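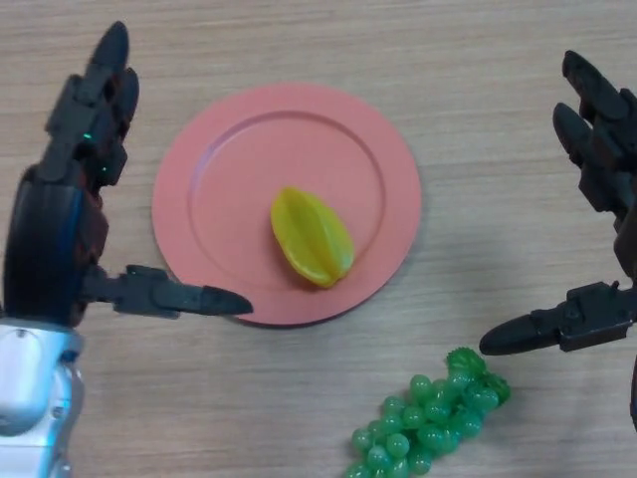
Tabletop tips for recording pick-and-place demonstrations

Collected from the Buvside bench. They apply to any two-handed setup with a head camera and a plain table.

Props
Use plastic fruit. Real grapes bruise, leak and change color over a long session, and the early episodes stop matching the late ones. Wash plastic props in dish soap when they pick up grease from the fingertips, and dry them completely. A wet prop slides.

Plastic grapes are harder than they look. The bunch rolls to a new resting pose when touched at one end. Record it in many orientations, including with part of the bunch outside the camera view. Star fruit is easier if the fingers close across the ridges.

Plates
Choose a matte plate in a color that none of the props share. Pink works with yellow and green. Glossy plates return a bright spot from the ceiling light, and the spot moves with the head. A shallow well stops round items from rolling off. If the plate creeps during placing, put a dab of museum putty under it and remove the residue with rubbing alcohol.

Table
Wipe with a barely damp cloth every 30 episodes. Do not use furniture polish. Tape marks show up in the recordings, so mark start positions on a paper template and lift it off before recording.

Start pose
Begin each episode with both hands open on either side of the work area, thumbs inward, fingers clear of the props. Hold for one second. Trimming is much faster when every file opens the same way.

Variation
Move the props between episodes, not only between sessions. We use 9 layouts per object pair and rotate the plate position by hand. The first Drullari set had 800 episodes and almost all of them had the plate left of center. The policy reached left regardless. We kept 90 and recorded the rest again.

Failed grasps
Keep a fumble if the operator recovers within the same episode, and tag it "recovered" in Prolov. Delete it if someone reached in to reset the prop.

Storage
Lidded bin, props dry, plates on edge. Keep out of direct sun.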